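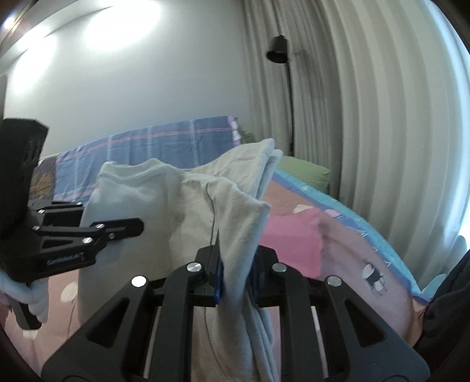 Light grey cloth: file fold or flat stack?

etim_linen
Posted June 29, 2024
Reorganizing one bedroom dresser. Drawer interior height is 11 inches. The light grey cloth pieces are soft and wrinkle along every layer when I fold them in the usual stack. I have tried folding to a narrow packet and standing it on edge, but the top opens into two flaps within a day. Fabric weight is not on the label. Suggestions?

Osaze Mohammed
Too few layers. Fold in thirds lengthwise, then in half, then in half again. Put the folded edge up and the loose edges down. If the loose edges face up they will spread regardless of how tight the packet is.

firnard349
Disagree on the second half fold. In soft knits it puts a hard crease across the front. I stop at thirds and use a divider every 2 packets. No spreading since February.

Osaze Mohammed
Dividers cost drawer width. A full row supports itself. Mine holds 20 with no hardware.

firnard349
A full row, yes. Take out five for the wash and the rest lean.

Nnamdi Ojo
Both methods work if the seam is kept off the fold line. A side seam inside the fold adds thickness on one side and the packet rolls that way. Lay the piece flat on the bed, shift the seam over by an inch, then fold. Smooth each layer by hand before the next one.

etim_linen
Tried thirds plus one half fold, seam shifted, folded edge up. It stands. Height is almost 9 inches, so the drawer closes. Will test without dividers first.

firnard349
Report back after laundry day.

Osaze Mohammed
Add the second half fold and you get a shorter packet. Still my recommendation.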